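The man who listens to old floors
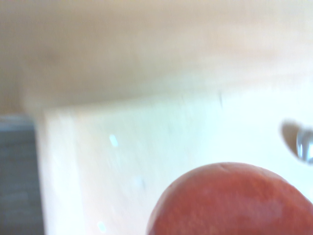

A morning in Rinditz

I'd been told to bring thick socks, and I'm very glad I did, as the excavation store at Rinditz is unheated and Bendik Engström likes to talk standing up. He has spent most of his working life on one Bronze Age settlement, the low mound just outside the village, and he's mainly interested in the bit everyone else dug straight through: the floors.

"People want pots," he told me, pulling out a tray of what looked (to me, sorry Bendik) like slices of mud cake. "I liked pots too, as a student. Then I saw a floor cut clean through at Weritz and it had been relaid again and again, and I thought, well, that's somebody's whole life in there."

The slices are blocks of soil set in resin and ground down until light passes through them. Under the microscope you get ash, trampled straw, fish scale, the odd smear of clay where someone patched a hole. The store holds 3,416 of them, and he seems to know a worrying number by heart.

I asked what they'd changed his mind about. He took a while over that one and made us coffee first.

"The big house," he said. "We wrote that it was a hall, for feasts. I wrote it! And then the samples come back and it's dung, dung, dung, a clean layer, dung. So there were animals in it for most of the year. I had to stand up at the Jarnia meeting in February and say so."

How did that go?

"Quietly."

Odair Lacerda joined us halfway through, straight from the trench with his knees caked. He runs the digging side and the two of them bicker beautifully. Odair thinks the clean layers are where the feasting was, and that Bendik has given up on his hall too easily. "You don't scrub out a byre and put down fresh yellow clay for the cows," he said. Bendik said you might if you liked your cows.

They do agree about what comes next. There's a second mound across the stream, on land belonging to the Aryee farm, and more than 30 test pits have gone in so far. Most were blank. One, near the hedge, came down on a burnt surface with a quern lying face down on it, which got Odair talking so fast I gave up on my notes.

"We'll open it properly next summer," he said, "if he lets me use a spade."

"A small one," said Bendik, and went off to look for the tray lid.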